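Home > Drinkware > Lidded cups > Cups with sip lids

Narby Lidded Cup, white with blue lid
Sold by Onis. Item 258.

We stock this cup with some reluctance. The shelf is already full of lidded cups that promise to go anywhere and then live at the back of a cupboard, and the maker's leaflet for this one is no shyer than the rest. It says the cup is "at home on any surface". We had our doubts about that line and still do.
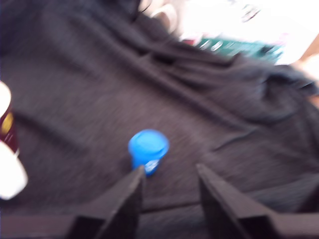
Blue-topped and upright on bunched cloth.

A sofa throw or a bedspread is where most people will really put a cup down, whatever the leaflet has in mind. Cloth rucks up. One leg moves and the flat bit you chose has become a slope. Our advice is the same as for any cup of this shape: on bedding, keep a hand near it, and don't leave a full one there while you answer the door. A picture of a cup standing up proves that it stood up for the picture.

What you get

One cup, one lid. No sleeve, no straw, no brush, no carry loop. The box is bigger than it needs to be.

Capacity: 440 ml to the brim by the maker's figure. Fill it to the brim and the lid will push some of it back at you, so think of it as less.
Weight with lid: 84 g
Colour: white cup, bright blue lid. No other colours at present.
Price: £11

The lid

Round, with a raised rim and a small sip opening near the edge. The middle is set lower than the rim, and a drop or two will collect there after you drink - wipe it or live with it. The opening doesn't close. The leaflet calls the cup "spill-safe", a phrase we have left off our own listing because we don't know what it is supposed to mean. It slows a spill. It won't stop one, and it should not go in a bag with anything in it.

Press the lid down all the way round, and then go round again. Yao-tsung Lu, who does our buying, found that a lid put on in a hurry can feel seated on one side and be up on the other. He still uses his, for what that is worth, though he was given it.
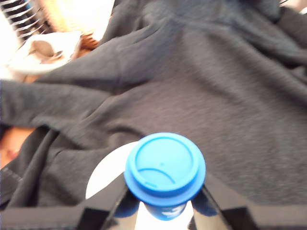
Lid from above, with the blue band and its small white logo below.

The band

Decoration, as far as we can tell. The maker says it improves grip. We passed the cup round the shop with dry hands and with wet ones and could not agree that it made any difference. The blue goes with the lid and people seem to like it.

Washing

Top rack, lid off. The sip opening wants a small brush now and then if you drink anything milky. We have had one on test since June and the band has kept its colour so far, but that is one cup in one machine and we wouldn't build a guarantee on it.

Should you buy it?

If you want a light cup for the desk or the arm of a chair that doesn't wobble, yes, it is fair value. If you want something for a rucksack, buy a screw-top and spend more. For drinking in bed we remain unconvinced by this or any other open-lidded cup - the Liao has a wider base and would be our pick of the two.

Returns accepted unused, in the oversized box.

Filed under: Cups & Mugs, Lidded, Everyday

You may also want
Liao wide-base cup
Liao spare lids, pair
Vimbridge screw-top flask
Vimbridge bottle brush, narrow
Narby tumbler without lid

Contact us | Delivery | Returns | © Onis | Back to top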